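Inden Tee, Heavyweight Cotton, Short Sleeve

Home / Shirts / Everyday Tees / Inden

We have been making the Inden for a good while now, and it's still the shirt we reach for first when somebody writes in asking for "just a plain tee that fits." It's a midweight-to-heavy cotton jersey, cut a touch longer in the body than most, with a sleeve that ends halfway down the upper arm and stays there when you reach for something on a high shelf. If you've worn our old Olel tee, you'll feel at home right away, though the neck sits a little closer and the shoulder seam has been moved back so a bag strap doesn't rub on it.

The cloth is knitted for us at the Ayala mill and dyed after knitting, so the color goes all the way through and softens slowly – we've got shirts in the workroom that have been through the wash more times than anyone cared to write down, and they've only gotten nicer. Nilton Urrego, our pattern cutter, went through 11 versions of the collar before he was happy with it, and we think he was right to be stubborn! It lies flat, it doesn't ripple, and it goes back to its shape after you've pulled it over a wet head of hair. 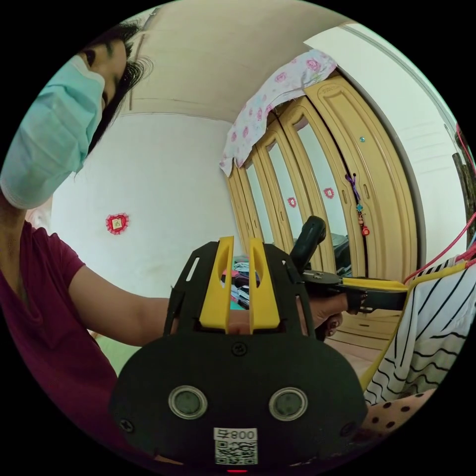

A short-sleeved tee in deep maroon.

A word about fit, which is the thing we get the most mail on. The Inden is meant to hang easy through the chest and waist, with a bit of spare cloth so you can bend and stretch in it all day. If you like a closer shirt, go down one size. If you're between sizes and plan to wear it over a long-sleeved layer once October comes, go up one. The size chart is measured flat, from armpit to armpit, and the simplest way to use it is to lay your favorite shirt on the bed and measure that the same way.

Sizes and measurements
XS to XXL in regular length. Tall is offered in M, L and XL.
Size M measures 21 inches across the chest and 28 inches from shoulder to hem.
Sleeve on size M: 8 inches.

Care
Machine wash at 30 degrees Celsius (the cold setting on most American machines), inside out, with similar colors. The darker shades may give up a little dye in the first couple of washes, so keep them away from your white towels. Tumble dry low, or hang it up if you have the room. A warm iron is fine, though most of us never bother.

Ordering and returns
Shirts ship from our Nameo warehouse within 5 working days. If the fit isn't what you hoped for, send it back unwashed within 36 days and we'll swap it for another size or refund you, whichever you like. Please tuck the packing slip in with it – it saves us a good deal of hunting around.

Group orders for shops, clinics and kitchens are welcome, and we're happy to send a sample in your size first. Write to the workroom with the sizes and colors you need and we'll get back to you with a price.

Related items: Olel Long Sleeve Tee, Inden Pocket Tee, Olel Sweatshirt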